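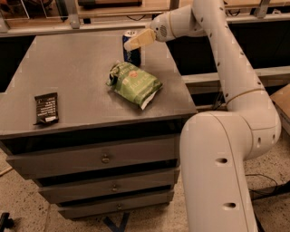 The first week, Casier was scared of the can. That was how Feven put it, anyway. The arm would come in beside it, slow down, slow down some more, and then stop with its fingers close enough to touch, like a kid at the edge of a cold pool.

"Go on," Ayodele told it. "It's a soda. It won't bite."

He had been on the night crew at Betholm for 13 years. He had pushed a cart down every hallway in the building, and he could tell you who ate lunch at their desk and who hid candy from themselves in the bottom drawer. When the company announced that a robot would be clearing the break areas and the desks, he went home and sat in his car in the driveway for a long time. Then Feven Mamo called from the test room and asked if he would come teach it.

"Teach it what?" he said.

"What's trash," she said.

He laughed so hard he had to pull the phone away from his ear. But it was a real question, and he found out how real on his first night. A chip bag on its side could be empty or it could be somebody's dinner. A wrapper was trash, except on the third floor, where Chukwu in accounts wrote phone numbers on the backs of them. A can was the worst of all. You couldn't see into a can. You had to know by the weight.

"How do you know?" Feven asked.

"I just pick it up."

"But how much do you pick it up? Before you know?"

So he showed her. He closed his eyes and lifted a can off the cabinet the width of a finger, set it down, and lifted it again. She made him do it all evening, full cans and empty ones and ones with two swallows left, and she typed the whole time with this enormous grin on her face. He had never seen anyone so happy about garbage! By the end he was grinning too. He went home and lifted things in his own kitchen – the milk, the salt, a jar of pickles – just to feel the moment when his hand decided.

They went through 666 tries. Feven kept the tally on a sheet of paper taped to the door, and people from Nemau, the outfit that had sold Betholm the arm, began stopping by to look at it. One of them asked Ayodele what his title was. He said he'd been wondering that himself.

It wasn't all fun. Two of the cart people had moved to days, and he missed the noise of them. The old supply closet, where they used to sit with the radio at three in the morning, had a charger in it now. He brought that up in a meeting, the first meeting he'd ever been invited to, and his voice shook a little. The next week there was a table in the test room with four chairs and a radio on it. Not a very good radio.

On try 667, Casier came in from the side, slowed down, and closed its fingers. The can rose the width of a finger and hung there.

Feven quit typing. Ayodele noticed he was holding his own hand out over nothing, thumb and fingers curved.

The can went down again, gently, right where it had been.

"Oh, no," said Feven. "It quit."

"No, no, no." He was already out of his chair, reaching past the arm. He picked up the can and shook it beside her ear so she could hear it slosh. "Somebody's still drinking that!"

Contact the editors | © All stories remain the property of their authors | Back to top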